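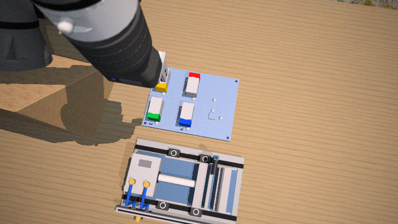

How to Set Up a Home Blood Pressure Log for a Clinic Visit

Last updated 12 November 2024

A home log gives the clinic more to work with than a single reading taken in an exam room. The steps below cover a seven-day log using an upper-arm cuff and the Dalley patient portal. The same layout works on paper.

Before you start

You need an automatic upper-arm monitor, a chair with a straight back, and a table at about heart height. Wrist monitors are accepted by some clinics but are more sensitive to arm position. Check with yours first.

Measure around the bare upper arm, halfway between shoulder and elbow, and compare the result with the range printed on the cuff. A cuff that is too small tends to read high. If you fall between two sizes, ask the clinic which one to use.

Set the date and time on the monitor. If it was last used in February, replace the batteries and check the clock again, as many models lose the time when the batteries come out.

Taking a reading

1. Avoid coffee, tobacco and exercise for 30 minutes beforehand. Empty your bladder.
2. Sit with your back supported, feet flat on the floor and legs uncrossed.
3. Place the cuff on bare skin, with the lower edge just above the bend of the elbow.
4. Rest the arm on the table, palm up, and sit quietly for five minutes. Do not talk.
5. Press start. Stay still until the cuff has fully deflated.
6. Write down both numbers and the pulse.
7. Wait one minute and repeat.

Do this in the morning before taking medicine, and again in the evening before the meal. Use the same arm each time.

Recording the numbers

Use one line per reading: date, time, arm, top number, bottom number, pulse, notes. The notes column is for missed doses, poor sleep, pain or illness. Do not round, and do not leave out a reading because it looks wrong. Mark it and take another.

Entering the log in Dalley

Open Measurements, then Add Series, and choose Blood Pressure. Enter the readings in time order. The portal rejects a line if the bottom number is higher than the top, which usually means the two were swapped.

Flustex monitors can send readings directly. Pair the monitor under Devices, then compare the first three transfers with the display. If the time is off, correct it on the monitor – changes made in the portal do not carry back.

When to call

A reading above 180 over 120 should be repeated after at least one minute. If it is still that high, call the clinic the same day. With chest pain, shortness of breath, weakness, trouble speaking or a change in vision, call 911 and do not wait for a second reading.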